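About Vivside

Vivside teaches household robots by having people do the task first. An operator takes the controls, drives the robot through the job from start to finish, and the recording becomes the lesson. We have worked this way since the company started, and most of our staff are operators.

Oluwaseun Amadi and Ikhsan Tambunan founded the company after several years of writing motion scripts for warehouse arms. Scripts worked fine when every box arrived in the same spot. They did not work in living rooms. Oluwaseun built the first control station on a borrowed desk, and Ikhsan spent that August steering a small mobile base between chairs and writing down everything that went wrong.

What we do

Clients send us a task in plain words, such as "bring the item on the floor to the table." We turn that into a set of starting positions and a checklist for what counts as finished. Operators then run it by remote control, using two hand controllers and a foot pedal for the base. A usual order is 300 demonstrations. Larger ones go to 2,000.

We also teach by hand. For tasks that need a feel for weight or resistance, like drawers and door handles, an operator holds the arm and moves it directly. These sessions are slower and we schedule them in the morning.

Every recording is watched by a second person before it goes out. Runs with a bump, a long pause or a wrong turn are tagged and kept in a separate folder - some clients ask for them.

Our rooms

Brader is our simulation library. It holds 323 furnished rooms, and operators use it for fetching and navigation work before any time is booked on hardware. Furniture can be moved or swapped between runs, and we change the robot's starting point as well.

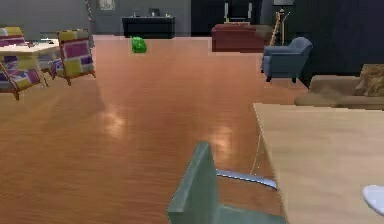 New operators spend their first 80 hours in Brader. They learn to take a wide line past table corners, to slow down before a turn, and to stop and look when the view is blocked. After that they move to Prarnura, our practice apartment, and work with a physical robot alongside a senior operator.

Working with us

Send the task, the robot model and the number of demonstrations you want to our projects desk. We reply with a schedule and a short trial set. Operator openings are listed on the jobs page. Gaming experience is welcome but not required - patience counts for more.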